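Hastis Transit Drivers Get Their Pockets Back, Eventually

The long quarrel over what a Hastis bus driver may wear below the waist ended in May, when the transit authority agreed to replace the black uniform pants it introduced last fall with a second pair of black uniform pants. The new ones will have pockets. The old ones had the outline of pockets, stitched shut at the factory and, as drivers found within an hour of putting them on, with nothing behind the stitching.

The order came to 3,487 pairs and was placed with Talla, a workwear supplier that won the contract on price. Talla says it delivered what the paperwork asked for, and the paperwork is on its side. Page 6 of the specification calls for "a clean front with pocket detail." Talla supplied detail.

Drivers, who carry keys, a phone, a transfer punch and on most days a sandwich, adapted in their own ways. A few wore fanny packs until a memo came around describing fanny packs as outside the uniform standard. Others moved everything to their jackets, which worked until the weather warmed up and a second memo came around about jackets on the dashboard. The union filed a grievance in January. It ran to 3 pages, one of which was a drawing of a sandwich. 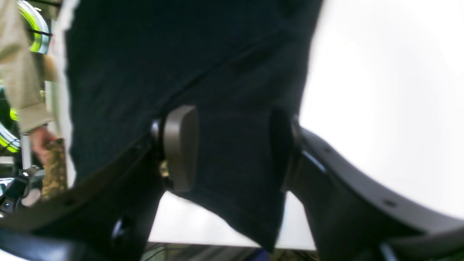

What changes now

Under the agreement, each driver gets 2 pairs of the replacement pants at no charge. These will come from Ceveck, which lost the first bid and has been very gracious about it in public. The fabric stays black. The authority had floated charcoal as a goodwill gesture, but the union pointed out that charcoal had never come up in the grievance and asked to go back to discussing pockets.

There will be four of them, two in front and two in back, and the contract now defines a pocket. The definition took most of an afternoon to settle. It covers depth, opening width and the requirement that "an object placed within shall remain within during normal seated operation of a vehicle," wording that both sides describe as a compromise, though neither will say what the other position was.

Delivery is expected before the summer schedule begins. Until then, drivers may wear their own black pants, provided they are plain, full length and have no visible logo. Jeans are out, including black jeans. The question of black pants that look a lot like black jeans has been referred to the depot managers, who did not ask for it.
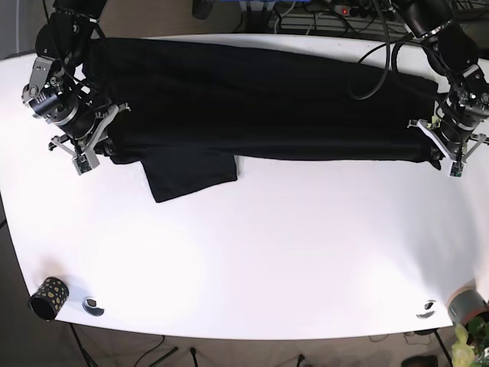 The authority would not give a figure for what the whole exercise has cost, saying the amount depends on how much of the first order can be sold. Some of it may already have a home. A catering company in the Abu Hammour district of Doha, whose waitstaff are forbidden to carry anything in their pockets in the first place, has asked Talla for a quote. If the sale goes through, the pants will travel farther than any Hastis bus ever has.

Riders have mostly followed the dispute through the notices taped up behind the driver's seat, which appeared in the winter and got longer as the weeks went by. Responses sent in to the authority's comment line ran heavily in favor of pockets. A smaller group used the opportunity to ask about the Sunday-style timetable that seems to run on holidays and sometimes on days that are not holidays. Those comments have been passed along.
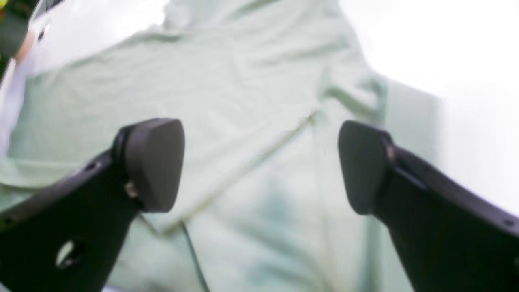 Still to be settled is the matter of the belt. The original pants came with an elastic waist and no loops, and the replacements have loops, which means a belt, which the uniform allowance does not cover. The union has asked that it should. The authority has replied that a belt is an accessory, a word that does not appear anywhere in the contract. Talks resume next month, and both sides have been asked to bring their own definitions.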